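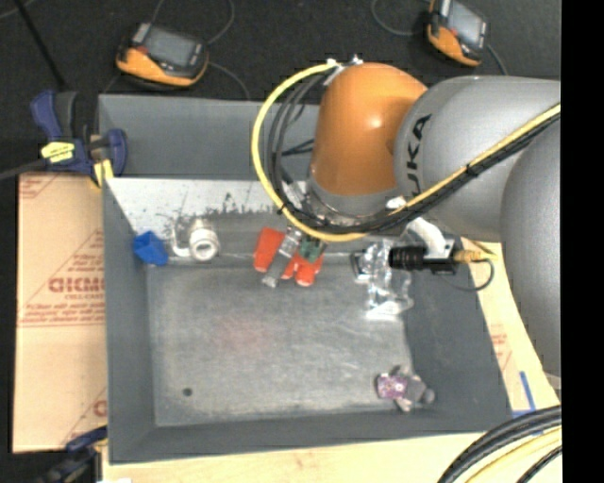
My mother dried apples on window screens laid across two sawhorses, with an old bedsheet over the top to keep the wasps off, and I suppose that's why I held out against buying a food dehydrator for as long as I did. It seemed like a lot of plastic for a job the sun does free. But I live in a damp valley now, with a plum tree that drops everything it has in the same week, and last year I gave in and bought the Fuvura.

I've had it through one full season plus a winter of odds and ends (citrus slices, leftover mushrooms, a batch of yogurt I'll get to), so I feel ready to say something useful about it.

It's the nine-tray model, the square kind with the fan at the back. I had a round stacking one on loan years ago, a Contreras, and you had to shuffle the trays every couple of hours or the bottom one turned to gravel while the top one was still soup. With the Fuvura I turn the trays front to back once, at the halfway point, and if I forget I get a slightly chewier row along the door. I can live with that.

200 shares

Plums first, as they were the reason for all this. Halved, pitted, and popped inside out with your thumbs so the skin side is dented in, they take me a whole day and most of a night at 135 degrees. The booklet says twelve hours, and I don't know what sort of plums they grow at Fuvura but mine were still wet in the middle at breakfast. I'd start them in the evening, go to bed, and plan on having them in there through supper the next day. They come out dark and leathery and so good that I hid a jar behind the flour.

Apples are much quicker. I don't peel them anymore. A quick dip in water with lemon juice keeps the color, though if you skip it they taste just the same and only look a bit tired. Tomatoes did beautifully, herbs were almost too easy (the mesh liners stop the little leaves from falling through), and bananas were a disappointment, but I've never liked a banana chip and I don't know why I thought owning a machine would change that.

Now the yogurt. The front of the box says you can take the trays out and set jars inside, and you can! It made a perfectly nice yogurt, a little thin. What the box doesn't mention is that a quart jar with its lid on just barely clears the top, and only if you put it in at a slant, and I wore some of the first batch. Use pint jars.

The noise. I'd call it a box fan on its middle setting. I started out with it on the kitchen counter and we were all talking a bit louder than we needed to by the second day, so it moved to the back porch, where it hums away to itself and bothers only the cat. If you live in one or two rooms, do think about where it'll go before you order, as it's also deeper than it looks. Mine sticks out past the edge of a normal counter by the width of my hand, and the door lifts off instead of swinging, so you need somewhere to put that down too.

Cleaning is the part I like least. The trays are supposed to be dishwasher safe, but they're too wide to stand up in my machine, so I soak them in the bathtub, which gets me some remarks from the family. Fruit sugar sets like varnish. An hour in hot water with a squirt of soap and then a soft brush will do it. Don't put it off until the next day – I did that with pears and was still picking at the corners in March.

The timer is fine and the dial is fine. The numbers on the dial are printed, and the 5 in my 135 is already wearing away, so I've put a dot of nail polish there. I also wish the cord were longer.

As for price, I paid 80 dollars for mine in an end-of-season sale at Nendcombe, down from a good deal more, and at that price I'm delighted with it. I did look at the Traralside, all steel inside and very handsome, at 400. If I were drying jerky for a hunting family every week of the fall I might think about it. For one plum tree and a vegetable patch, no. The Fuvura makes the same dried plum, and the money left over buys an awful lot of jars.

Would I buy it again? Yes, happily, and I'd buy the extra mesh liners at the same time, as it only comes with two and you'll want one for every tray. My score is 9 out of 10, with the missing point for that cord and the bathtub.

Last updated in March

3 comments

Do you condition your fruit afterward? I leave mine in a loosely packed jar for a week and shake it every day. If the glass fogs up, back in it goes. Saved me from a moldy batch of apricots.

Reply from the author: I do, and I should have put that in! A week for the plums, a few days for apples. Thank you.

I have the same one and my plums take forever too. Try pricking the skins with a fork, it took a few hours off for me. Agree on the bananas.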